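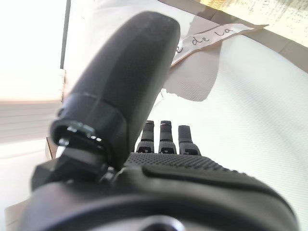 Skim coat it or live with it?

patchandpray
So I've been going back and forth on this since January and I need people who aren't my family to weigh in. We've got that pale, bumpy texture in the back room, sort of off-white, and I can't decide if I hate it or if I've just been staring at it too long. In the daytime it's fine. At night with the lamp on, every little bump throws a shadow and the whole thing looks like oatmeal.

A local outfit (Nyanda Plaster) came by and quoted me $621 to skim one wall smooth. Just the one! The whole room is 432 square feet of wall by my tape measure, so you can see where this is heading. My other idea is to do it myself with a roller and a wide knife over a long weekend. I've patched nail holes before and that's the full extent of my experience.

House is in the Lella neighborhood if anyone here is local. A lot of these places have the same stuff on the walls.

mudslinger_jo
Do it yourself. One wall first, the one the lamp hits. Thin the compound until it's like pancake batter, roll it on, pull it flat with the knife, let it dry, do it again. Three thin coats beat one thick one every time. Your first coat will look terrible and you'll want to quit. Keep going.

Also is it painted? Makes a big difference. Bare texture soaks up water and gets soft, and then it starts coming off on the roller in clumps.

patchandpray
Painted, yes, I'm pretty sure. I wiped a spot with a damp sponge and nothing came off except dust (a LOT of dust, those little bumps hold on to everything).

quietcorner
I'm going to be the odd one out and say leave it. We smoothed our hallway and I regret it. Flat walls show every dent, every scuff from the vacuum, every place the kids dragged a backpack. The texture hid all of that and I had no idea how much it was doing for me until it was gone. Change the lamp! If the light is skimming sideways across the wall you'll see bumps no matter what, and you'll see bad skim work too.

mudslinger_jo
Bad skim work, sure. Good skim work you won't see.

quietcorner
And the person asking has patched nail holes. I'm being realistic here, not mean.

mudslinger_jo
Everybody's first wall is their first wall. I learned in a closet and it came out OK.

halfbath_hank
Before anybody sands or scrapes anything, how old is the house? Some of the old textures had asbestos in them, and old paint can have lead. Get a sample tested at a proper lab. Don't dry sand it, don't scrape it, don't knock the high spots down with a drywall knife "just to see." I know that's the boring answer.

patchandpray
Not boring, I hadn't thought of it. The house is old enough that I should check. I already scraped one little spot behind the door, ugh. Maybe the size of a quarter.

halfbath_hank
Then leave it alone now. Wipe up any crumbs with a wet paper towel, bag it, and call a lab before you do the next thing. Ask them how they want the sample taken, or if they'd rather send somebody.

tinroofgal
Third option, and I'm surprised it hasn't come up: wall liner. It's a thick plain paper you hang like wallpaper and then paint. I used one called Kever over a bumpy wall in our den and spent $168 on the liner and paste together. It doesn't make the wall glass smooth, you still get a bit of a ripple if you go looking, but it took the oatmeal look right out. And there was no dust.

mudslinger_jo
Liner over heavy texture is asking for bubbles. Ask me how I know.

tinroofgal
Ours isn't heavy, it's that fine pebbly kind. Been up for years and I've got one loose seam by the window. I can live with one seam.

quietcorner
Or paint it a deeper color in dead flat and see how you feel in a month. Costs you a gallon. Pale paint with any shine on it is the worst thing you can put over bumps, it catches all the light. We did the dining room in Letis flat, a kind of mushroom color, and I stopped noticing the walls completely.

patchandpray
Ooh OK, I hadn't considered that the sheen was part of it. I think ours is eggshell. It does have a little glow to it up close.

I priced out the DIY version at lunch, by the way. Compound, knife, roller covers, primer and a pole sander came to $194, which would leave me plenty for pizza. But I'm putting the sander back on the shelf until I hear from a lab.

halfbath_hank
Good plan. If it comes back clean you can still sponge the seams wet and skip most of the sanding anyway.

patchandpray
So the order of things is: lab, then move the lamp, then a gallon of flat. If I still see oatmeal after that I'll try one wall with the pancake batter. I'll post the results even if it's ugly.

mudslinger_jo
Post it ESPECIALLY if it's ugly. And buy the wider knife.

quietcorner
I still say you'll stop at the paint :)

Contact us | Copyright Wall & Ceiling Talk, all posts belong to their authors | Back to top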